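The Pustdale Linen Spray, 834 ml refill bottle
Product code 3726
Sold by Cloter

I've been selling this spray for three years now and using it for longer than that, so forgive me if I go on a bit. It started because I hate ironing. I really do! My mum ironed tea towels and pillowcases and even my dad's hankies, and I came out the other side of that childhood owning one very small iron that lives behind the hoover.

Pustdale is a crease-release and freshening spray for cotton, linen and most blends. You mist it on, smooth the fabric out with your hands (or give it a good tug at the seams) and leave it to hang. I find 14 sprays does a man's shirt, front and back, and a double duvet cover takes a lot more, so have a cup of tea handy. It's very good on collars that have gone a bit curly. It won't give you a knife-edge pleat, and if you need one of those for a wedding then you'll have to go and find the iron like the rest of us.

The scent is fig leaf, quite green and not too sweet. We did have a lavender one but people kept telling me it reminded them of drawer liners, so that's gone. There's an unscented version too (same price, grey label) and I'd go for that if anyone in the house has sensitive skin. Please try a patch on an inside seam first whichever one you pick, and keep it away from silk, suede and anything that says dry clean only. I marked a silk scarf with it in February and I'm still cross with myself.

Araceli Tapia, who mixes the batches for us over at Rendent, changed the trigger head after some 77 of you wrote in about dripping. The new one is a lot finer and it locks when you twist the nozzle, which makes it much safer to put in a suitcase. If you've got one of the old heads, drop me an email and I'll pop a new one in with your next order.
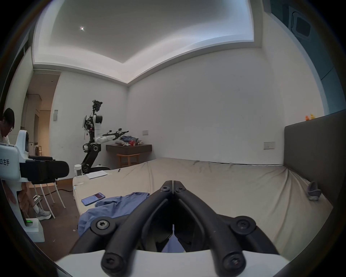

The refill doesn't come with a trigger, so do add one to your basket if this is your first bottle. It fits the small Trujillo glass bottle as well, and you'll get several fillings out of it. Keep it somewhere cool and out of the sun, give it a shake if it's been standing for a while, and try to use it up within a year of opening.

Orders placed before noon go out the same day, Monday to Friday. Returns are fine as long as the seal isn't broken.

Also in this range: travel spray, wool and knitwear mist, spare trigger head, cedar hanger blocks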